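About Nerkstead

Nerkstead keeps reference records on the frogs, toads and salamanders of the Gevden watershed. The collection holds 3,000 specimen records, each tied to a collection point, an elevation and a tissue number. Field work runs from February until the upper ponds dry out.

Species names follow the Pudimach checklist. Where a name has changed, the older one stays in the record as a synonym - users with old field notes can search by either.

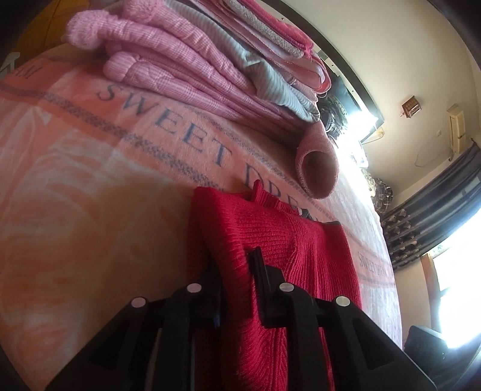 Red ribbed knit sweater laid out on a bed.

The Hyun room has two microscopes and seats 10 visitors. Tissue loans are limited to 35 samples per request and must be returned with sequence data. Call recordings are indexed separately and are not available for loan.

Page last revised January 2, 2018.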